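Reading in a second language at 66

6 March 2020

I gave up on the evening class in the second month. The teacher was fine and the room was warm, but we spent most of every session ordering imaginary soup. I wanted to read. So I went home to Stelldale, paid the library fine I had been avoiding, and asked at the desk what they had in Chinese.

They had one shelf. Most of it was well over my head: a history in several volumes, some medical books, a cookbook with very small print. The bottom row was for children, and I took two from there. I was 66 and I needed a dictionary for the first line of both.

I should say how I count progress, because people write to me about it. I keep a notebook. When I meet a character I don't know, I write it down with the sentence it came from. If I meet it again and still don't know it, it gets a tick. After a few ticks I learn it properly. As of this morning the notebook has 1023 entries, and a good number of them have no ticks at all, which means I either learned them or never saw them again. I can't always tell which.

The first book took me from June until the leaves were down. It was 163 pages. I did a page a day when things went well and half a page when they didn't, and there was a stretch when my sister was in the hospital in Grinlow and I did none. I read it at the kitchen table at first, then in bed, and bed was better. At the table I felt like I was doing my taxes.
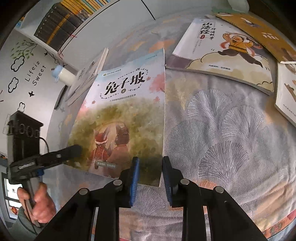
Mayu Higuchi, who lives two doors down, learned English the same way when she moved here. She told me to stop looking up every word. Her rule was three per page, and you had to pick the three. I didn't like the rule and argued with her about it over the fence. Then I tried it for a week and got through more than I had in the month before. You find out quickly which words matter. The ones that keep coming back will get explained by what happens around them, and a lot of the others are kinds of trees.

Children's books are harder than people think, by the way. They are full of sound words, the noise a gate makes or a frog makes, and those are not much help at the bank. Animals also talk in a slangy way that my dictionary doesn't cover. On the other hand the chapters are short, and something happens in each of them. I tried a grown-up novel in January and a man looked out of a window for 11 pages.

Some practical things, for those who asked:

I use a paper dictionary first and the phone second. The phone is faster, but I forget what it tells me.

I read each chapter twice, once for the story and once with the notebook.

I don't read aloud. I know I'm supposed to. My tones are poor and I got tired of hearing them.

I stop in the middle of a chapter – that way I want to pick it up the next night.

The book I'm on now is longer, 310 pages, and I have no idea when I'll finish it. Mayu has offered to ask her cousin in the city for a few more. The library is closed for the carpet until the end of next week, so I'm renewing by phone. If anyone reading this has a good dictionary of plant names, with drawings, I'd be glad to buy it or borrow it and pay the postage.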